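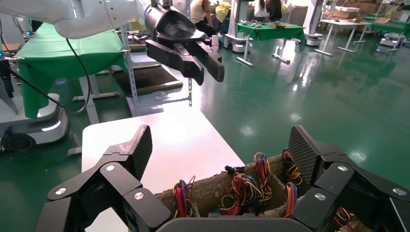
Planner, Third Build

August 28, 2026
By the night desk

Build 339 went on at lunch. Wires in the box, both arms awake, and the planner wouldn't pick.

I read the log standing up. Target red and blue. Target yellow. Red and blue again. It scored every bundle the same and kept swapping, 125 times before I stopped scrolling.

"Zondora want it tonight," said the message from Altier. No hello.

Fine. Opened the cost file. Someone had set the tangle penalty to 2000, so a path near any loose wire looked like a path through a wall. I knew who. Me, in November, in a hurry, same as now.

Changed it. Recompiled. The fan in the laptop screaming. Tea gone cold next to teh keyboard.

Left arm holds, right arm goes first, that was the rule now. One line. I typed it wrong, typed it again.

The log ticked. Target red and blue. Target red and blue. Target red and blue.

Plan found.

I put my thumb on the stop button and pressed enter with the other hand.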